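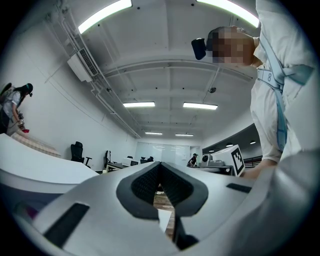 Ticket: Label printer prints everything twice
Site: Jullumau, back office
Status: Closed, with reservations

8:40 am. User reports that the Cokport label printer prints two of every label. Asked whether the copies setting was on 2. User says no. Copies setting was on 2. Changed to 1.

9:15 am. Ticket reopened. Printer now prints one label, then a blank, then sulks with an orange light. Ran the gap calibration. It used up 11 labels thinking it over.

10:05 am. Found the stock size set to the old Carrasco rolls. The new rolls are from Tesari and 3 mm shorter. Corrected the size, restarted the spooler, got clean labels.

1:30 pm. Reopened again. Queue holds 2000 jobs, all the same return address. User had clicked Print "until something happened." Something was going to happen. Cleared the queue.

2:10 pm. Test label fine. Second test label fine. Closing. Please log any further trouble under a new ticket, as this one is tired.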